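FOR IMMEDIATE RELEASE

Panevis shares first results from Skondska, a way to teach two-handed robots to sort without starting over every time

December 31, 2018

I get to write the fun ones, and this is a fun one. After a long stretch of tinkering (and more cups of coffee than I'd like to admit), our small research group at Panevis is ready to talk about Skondska, the learning method we've been building since May. We're putting out a technical report with it, plus the training recordings, so other labs can poke holes in what we did. Please do!

The problem is an old one. You show a robot how to pick up a part and put it in a tray, it learns the job, and you're happy. Then somebody swaps in a part with a different shape and you're back to recording demonstrations all over again. We were tired of that. We wanted a robot with two hands to carry over what it knew about one object to the next one, even when the two look nothing alike.

So Skondska splits the job in half. One piece of the system learns where the hands should go and how they should share the space without bumping each other. The other piece learns the last little bit, when the fingers close in and the sensors in the fingertips start to matter. When a new part comes along, we only retrain the second piece. The first one stays put, and that saves us a whole lot of recording.

We set up a practice area with shelves of parts on one side and trays to fill in the middle, and we kept it simple on purpose. Flat things, round things, square things. A flat soft pad wants a very different grip from a small disc, and a cube gives you edges to work with, so that mix covers a lot of ground without needing a warehouse full of stuff.
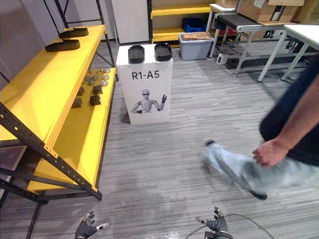
How many demonstrations does the method need for a new part?

Our runs used 16 for each new shape, on top of a base set of 725 recordings that gets collected once and then reused.

I want to be careful about the results, so let me lay them out the way I'd tell a friend. We ran 296 test trials with shapes the finger part of the system had just been retrained on. The robot got the object into the right tray in almost 76 percent of them. That's well ahead of our own earlier approach, where we trained everything in one lump with the same recordings, and we were pretty thrilled when the numbers came in. It's still a long way from something you'd leave alone overnight!

The misses taught us plenty. Most of them happened in the last moment before the grip, usually with thin objects lying flat, where a finger has to slip under an edge and there isn't much edge to find. Our fingertip readings get noisy right there. Cubes went best, which I'd have bet money on, and discs landed somewhere in between. We also saw the hands hesitate when both wanted to reach toward the same spot, and the report has a full section on that because I think it's the most interesting open question we've got.

Skondska was built together with our friends at Ruotsalainen, who handled the fingertip signal processing and put up with a lot of late messages from me. Rakent wrote the playback software that lets us line up the camera view with the hand movements, and they're releasing that tool alongside our recordings. I've used it every day this fall and I'd be lost without it.

Next up, we're working on objects that bend. We've started collecting recordings already, and early on it looks like the base set will need some additions, mainly slower reaches and more time spent in contact. We'd also like to hear from groups running different hands from ours. If you try the second piece of Skondska on your own hardware, write to me and tell me how it went, good or bad.

The technical report and the recordings are free for research use and can be requested through the Panevis press desk. Reporters who'd like to talk with the team can reach us the same way, and I'm happy to walk anyone through the method over the phone.

Contact: Panevis press desk | © 2018 Panevis. All rights reserved. | Back to top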